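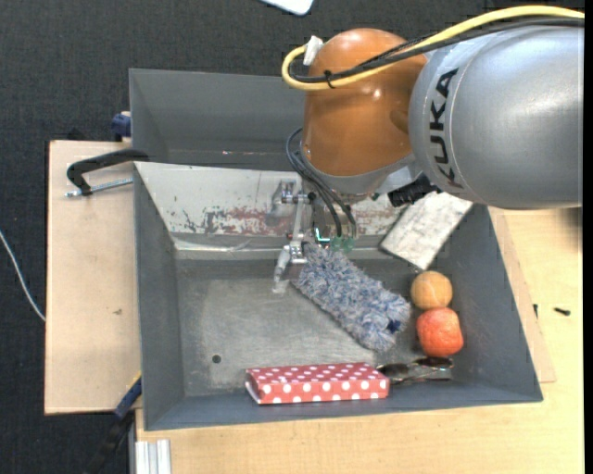 KUKA arm over the dark gray bin, household items inside.

2/14/18

Earring cards and the Nigatu necklaces, mostly. Long day, good day!

Started with the cards because Brarine wants the spring order hung up and not lying flat in trays. The old ones were 300 gsm and they bowed as soon as a heavier pair went on. Cut a test batch from the 350 gsm stock and wow, what a change. They stay straight even with the big brass hoops, and the letterpress bites in much deeper, so the little shell border finally looks like a shell border. I want to use this paper for everything now.

Two problems to note. The corner punch chews the thicker stock if it goes in at any angle at all, so feed it square and press slowly. And the hole spacing on the template is set for posts. For hooks it needs to be 7 mm from the top edge or the hoops swing over the shop name. I penciled the new marks on the old template - please don't erase them until I've cut a proper one.

Nigatu line: strung 11 of the short ones. Yabsira Wubshet came up with the idea of putting the matte beads next to the clasp and working toward the glossy ones in the middle, and I love it. On the neck it catches light right where you'd want it to. The first version had them alternating and it looked busy, a bit like candy. Those can be restrung, the beads are fine.

Clasps are the Gidero toggles. Nice weight, nice color, but the bar is short. Three of them slipped out of the ring when I shook the necklace hard over the tray. Tried adding two tiny spacer beads before the bar so there's more play, and then tried taking them away again so there's less, and less is clearly better. With no spacers I couldn't get one to come loose. Still want somebody to wear one for a whole day with a scarf on top, scarves pull on everything.

Crimps: squeeze, quarter turn, squeeze again. I skipped the second squeeze on a couple early on and they're marked with red thread. Redo before they go in with the others.

Dye. Second try at the sea-glass green on cotton for the small pouches. Used half the yellow from the December recipe and left them in for 43 minutes. Wet, it was gorgeous. Dry, it's paler than I hoped but a lot closer than the pea soup we had last time, and next to the new cards it looks really fresh. Swatch is stapled on the facing page. Would like to try one more with the same mix and a longer soak before we commit to the full bolt. Salt amount unchanged.

Price tags: Giner's sample came in the mail, the oval one. Pretty shape, but the string hole is so close to the edge that it tore on the second tie. Going to ask if they can move it down. If they can't, the plain rectangle is good too and we already own the punch for it.

Had a call with Brarine over lunch. They want the pouches by the register and the necklaces on the driftwood stand in the window, which made me very happy, I've wanted that window for ages. They also asked for ring dishes. Said I'd make a couple of rough ones and see how the glaze goes, no promises.

Next up:
- new card template, hooks and posts both
- redo red thread crimps
- restring the alternating ones
- green, longer soak
- write to Giner, hole position
- order more jump rings, the small size, we're down to the bottom of the jar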